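Soomro (home humanoid project)

From the Grivomville Workshop Wiki, the shared notebook of the Grivomville build space

Soomro is a two-armed, two-legged household robot put together from parts over a long string of evenings, partly in my apartment and partly in the shared workshop in Grivomville. I'm the person who started it and I'm the one who wrote most of this article, so yes, it's in the first person, and yes, the wiki rules say that's fine for build pages as long as you sign the changes. If you want the drier version, look at the parts index.

Contents
1 Name and background
2 Body
3 Arms and grippers
4 Legs and feet
5 Cushion work
6 Floors
7 Software
8 Known problems
9 See also

Name and background

The name came off a cardboard box. The first set of joint housings arrived in a carton with SOOMRO written on the side in marker, the carton sat on the bench for weeks, and people began saying "is that Soomro's bench?" when they wanted the drill press end of the room. By the time there was a body to name, it already had one.

The project began in June as a single arm clamped to a table. It was meant to stay that way! I wanted something that could hold a board still while I soldered. Then a second arm turned up (a trade for my old lathe, which I still miss a little), and two arms on one table looked so much like half a person that I kept going. The rest of the parts came through Triritz, the surplus group that a few of us buy from together, and whatever Triritz couldn't find I had cut at the workshop.

Body

The torso is a gray shell with a domed front. Inside are the power board, the main computer and far too much wire. The small white triangle on the dome is my alignment mark, and it points forward. I use it every time I set the robot down, and I'd put one on any build where you spend a lot of time looking down from the head. You would be amazed how hard it is to tell straight from nearly straight when all you have to go on is a rounded surface.

The shell comes off with nine screws. It used to be 13, but four of them only held each other's brackets on, so those went in the jar.

Arms and grippers

The two arms mirror each other. Each has silver housings with black rings at the joints, and a white circular cap at the wrist. The holes in the caps are there for airflow — the wrist motors run warm, and the first caps I made were solid, and I ended up with a wrist that smelled like a toaster. Drilled caps fixed it.

The fingers are dark and jointed, with small silver tips. I've tried bare metal, rubber and a kind of grippy tape on the tips, and I went back to metal for fabric. Rubber grabs cloth nicely but it doesn't want to let go again, so a cushion would come down where you wanted it and then get dragged three inches sideways as the hand pulled back.

Cables run on the outside. Everybody who visits the workshop tells me to run them on the inside, and they're right, and I'm not doing it. When a cable fails on the outside I can see it and swap it in minutes. The price is that you get loops, and loops can catch on things, so leave enough slack for the full wrist turn and no more than that.

Legs and feet

The legs are curved silver tubes with a ridged joint and dark feet. They went on last and they've been rebuilt the most. The early pair were straight, and with straight legs the robot couldn't get close to low furniture without its knees arriving first (a problem I share, as it happens). The curve lets the feet go forward while the body stays back.

Standing balance is good on a hard floor. I wouldn't call the walking finished. For furniture work I place the robot by hand, check the mark, and let the legs do small corrections from there.

Cushion work

Most of my testing since winter has been on one job, tidying a sofa. It sounds silly until you try it. A cushion has no fixed shape, it has no handle, and it looks different every time it lands. My test sofa is cream leather, which is a mean surface for a camera because it's pale and a bit shiny and the seams are about all there is to lock on to.

The job goes in this order. Line up with the front of the sofa. Find the cushion. Bring both grippers in from the sides, low, with the fingers partly open. Close, lift, carry, lean it against the back, let go, back off.

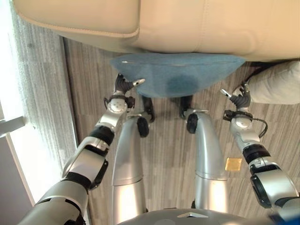

I do the approach at a crawl. Both hands should reach the fabric together, and if one gets there early it pushes the whole thing toward the other and you're chasing it across the floor. I had a run in the fall where the robot herded a cushion all the way to the kitchen doorway, very gently, and I was laughing too hard to hit the stop button.

A few numbers for people who like them. I've logged 202 tries so far with the current fingers. I haven't split them into passes and fails in any way I'd defend, so please don't quote a success rate from this page. What I can say is that wide, flat cushions are easier than pillows. With a pillow the filling slides away from your grip and you're left holding a corner of empty cloth.

Leaning a cushion upright is the other half of the job, and I find it the more interesting half. It has to touch the seat first and the backrest second. Do it the other way and the bottom kicks out.
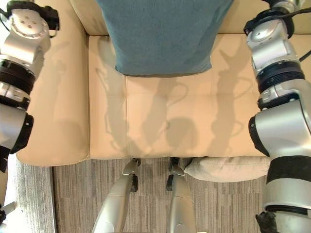
Over the seat, with a teal cushion upright against the back of the sofa and the shadows of the limbs across the leather.

Shadows deserve their own paragraph. The arms throw soft gray shapes onto the seat, and to the vision code a soft gray shape on pale leather looks a lot like an object. For a while Soomro kept trying to go around its own elbow. I got past it by having the code compare two looks taken with the arms in slightly different poses: whatever slides along with the arms gets ignored. It's crude and I'm very fond of it.

Floors

Fine stripes are trouble. A floor with narrow lines all running the same way gives the camera plenty to look at and very little to tell one patch from the next, so the position estimate slips along the lines without noticing. Turning the robot a few degrees helps. So does daylight from one side, up to the point where the window washes out that whole edge of the view and you lose the floor there completely.

Software

The motion code is a branch of Zinstead, the little arm controller that started life in our workshop as a plotter driver. It shows. There are still functions in there called pen_up and pen_down, and they now open and close the grippers. I've left the names alone because two other builds use the same branch and I don't want that phone call.

Settings live in one text file. Keep a copy before you touch it!

Known problems

The left elbow drifts after long sessions. Re-zero it.

Fabric with a zipper along the edge sometimes gets picked up by the zipper. It holds, but the cushion hangs crooked.

The stop button on the remote is the same color as the pause button. I keep meaning to paint it.

Feet can slide under a cushion lying on the floor if you start too close. Back up a step and begin again.

See also

Zinstead (controller)
Triritz parts index
Wrist caps, drilled
Grivomville bench booking

Last changed February 16, 2024: added the part on shadows, fixed the screw count.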